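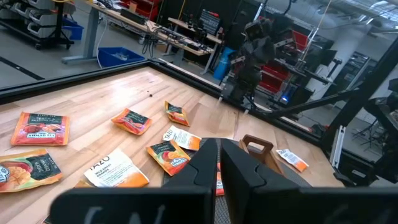
Mac Carthaigh
Kursleitung Natursteinpflege, Werkstatt Tumine

Handout zu Einheit 8: Imprägnierungen auf Kalkstein

Eine Imprägnierung verzögert das Eindringen von Flüssigkeit. Mehr kann sie nicht, auch wenn auf den Kanistern gern "Fleckschutz" oder sogar "versiegelt" steht. Wer dem Kunden eine fleckfreie Arbeitsplatte verspricht, wird das später selbst auspolieren dürfen.

Begriffe
Hydrophob: wasserabweisend. Oleophob: ölabweisend. Säurefest: ist keines von beidem. Zitronensaft greift den Kalk selbst an, und die matte Stelle bleibt, egal was vorher aufgetragen wurde.

Übung mit Prona an Kalkstein aus Grudovach: 17 Probeplatten, geschliffen, Rückseite nummeriert. Bei 11 davon war der Tropfentest auf Wasser gut, beim Öl sah es deutlich dünner aus. Was "gut" heißt, legt bitte jede Gruppe vor dem Auftragen schriftlich fest - sonst reden wir uns hinterher alles schön.
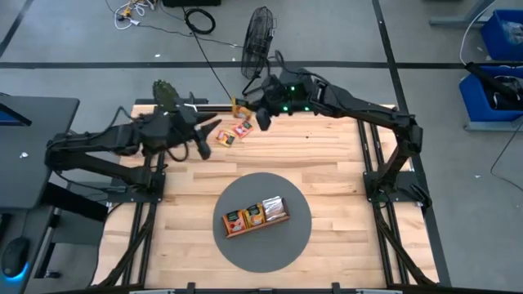 Und wenn der Hersteller acht Jahre Schutz angibt, muss er das doch geprüft haben, lautete ein Einwand aus dem Kurs im August. Geprüft vielleicht, aber woran? Solange im Merkblatt weder Gestein noch Schliff noch Reinigungsmittel genannt sind, lässt sich die Zahl auf keine Küche übertragen. Fragt nach dem Prüfbericht. Kommt keiner, rechnet ohne die Angabe.

Auftrag
Stein trocken und fettfrei. Dünn auftragen, Einwirkzeit nach Merkblatt, Überstand restlos abnehmen. Angetrockneter Überstand gibt Schlieren, die oft als "Steinfehler" reklamiert werden. Immer zuerst eine Probefläche, auch wenn das Produkt laut Etikett "farbneutral" ist.
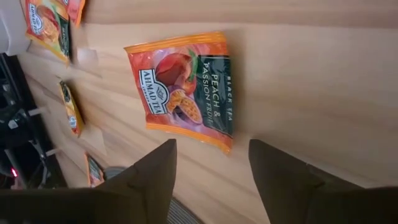 Bearbeitung: Mac Carthaigh, Stand 2019-09-28

Ergänzung zum Verbrauch
Im alten Skript standen 74 ml je Quadratmeter. Den Wert habe ich gestrichen, er galt für polierte Ware und wurde trotzdem auf alles angewendet. Verbrauch an der Probefläche auswiegen und ins Protokoll eintragen.

Offen bleibt, ob ein zweiter Auftrag bei dichtem Kalkstein überhaupt etwas bringt - ich bezweifle es. Platten 8 und 11 bitte für die nächste Einheit nicht reinigen.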